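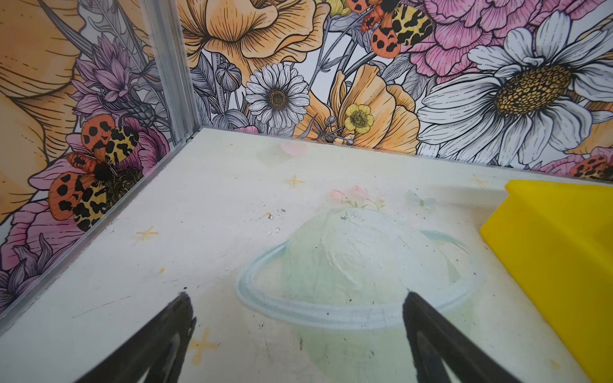
Ullus Manipulation Project: Progress Report, Second Reporting Period
Prepared by Nerea Casado for the Drostberg Fund

Summary

Work on the second objective, grasping in visually cluttered surroundings, is on schedule. Data collection finished in July and the first round of training is complete. The third objective is three weeks behind.

Data collection

We recorded 2101 grasp attempts with the wrist camera. Of these, 253 were dropped before training, mostly for timestamp errors between the camera and the gripper. Enclosures were lined with printed wallpaper and floor panels in many patterns, including large florals and pale cartoon artwork. Floors were not replaced when they became scratched or marked, as agreed at the last review.

Results

The baseline policy, trained only against plain walls, succeeded in 40 percent of test trials in patterned enclosures. The policy trained on the new data succeeded in 66 percent. Test patterns were held out from training in both cases.

Most remaining failures fall into two groups. In the first, the gripper closes on a printed shape on the floor. In the second, it stops too high, which we think comes from poor depth estimates over pale surfaces with little contrast. The first group has shrunk a lot since the spring. The second has hardly changed.

Delays

The Rizzi force sensors arrived late and one had to go back. Tests that combine touch and vision have been moved to the next period. No change to the budget is requested.

Next period

We will add lighting changes to the patterned enclosures and repeat the test set. Stirkeck has agreed to run the trained policy on its own arm so we can see how well it transfers. The data and training code will be sent to the Fund with the next report.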